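Open cubbies and the myth of the tidy bedroom
2023-03-30
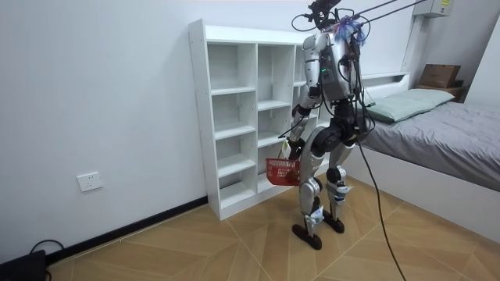

Hayat Home Storage Club

I have never quite believed in cubby shelving. Everyone in the club swears by it, and the tall white unit in the small bedroom was meant to win me round. I remain to be won.

My complaint is simple. An open cubby hides nothing. Put three jumpers in one and it looks like a shop for a day, then like a jumble sale until October. The answer, I'm always told, is baskets. So you buy the shelf, and then you buy the things that make the shelf bearable, and somehow this is called saving money.

I will say a word for the little red mesh basket. It has a handle, so it can be carried round the room and filled as you go, and small stuff doesn't vanish to the back. But mesh sides mean you still see whatever junk you've put in it. And crumbs go straight through onto the tiles.

Ineck do a solid-sided one that a few members like. I tried it and couldn't find a thing for 24 hours, including my keys.

My other gripe is the bottom row. By the bed you need room to bend down, and in a room this size you don't get much. I'd give those low cubbies over to spare bedding, which I want twice a year.

I'm giving the shelf until October. After that I may go back to a chest of drawers, where a mess can be shut away in peace.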